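Support > Guides > Milley Hand > Teaching by remote control

Guides & how-tos

Section 4: Guiding the hand into a crate

By now you've paired the glove with the hand and worked through the stretching exercises in Section 3 (please don't skip those, your wrist will thank you around the second hour). In this section you'll teach the Milley hand to reach down into an open crate and pick up something small. It's a lovely first task, and most people get the feel of it within an afternoon.

Before you start

Set the crate where you can see it from your chair without leaning. Any open crate will do, provided the arm can reach all four corners. Put one small item inside and leave whatever you like around the outside, as a bit of colourful clutter helps the hand learn what to ignore.

CAUTION: Keep your own hands out of the crate whenever the glove light is green. The fingers follow you closely, and they'll follow a sneeze as well.

1. Put on the glove and rest your hand flat on the armrest. Wait for two short beeps.
2. Open the wrist view in Storel and choose New Task. Give the task a plain name you'll recognize later.
3. Raise your hand slowly and bring it over the crate, fingers pointing down and loosely side by side.
4. Stop above the slats and let everything settle. We call this the hover, and every showing should begin from it. 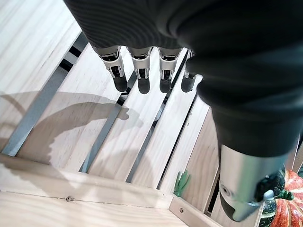 4 min read

Take your time over the hover. In the wrist view you want all four fingertips clear of the wood, with a gap you can see under them, and the thumb out to the side where it won't catch the wall of the crate on the way down. The hand's shadow on the slats is a great help in judging height, and Houda Farouk, who wrote the first version of this guide, still steers by it more than by the numbers.

5. Press the foot pedal once to begin recording.
6. Move across to the item, lower the hand and close the thumb and first two fingers around it. Gentle is plenty.
7. Lift straight up until you're well clear of the rim board, then hold still and press the pedal again.
8. Put the item somewhere new in the crate and go back to step 3.

NOTE: Corners are fiddly. If the item is tucked in tight where two boards meet, come at it from the open side and tilt your wrist a little – you may need a few tries, and that's fine. Delete the ones you don't like.

Aim for 100 good showings before you ask the hand to try by itself. Storel keeps up to 2000 for each task, so there's no need to be stingy.

If the fingers lag behind yours, stop recording, lay your hand flat and run the glove check again. Should you see error 2749, the glove has lost its zero position and Section 3 will walk you through setting it.

Go on to Section 5 when you're ready to play your showings back.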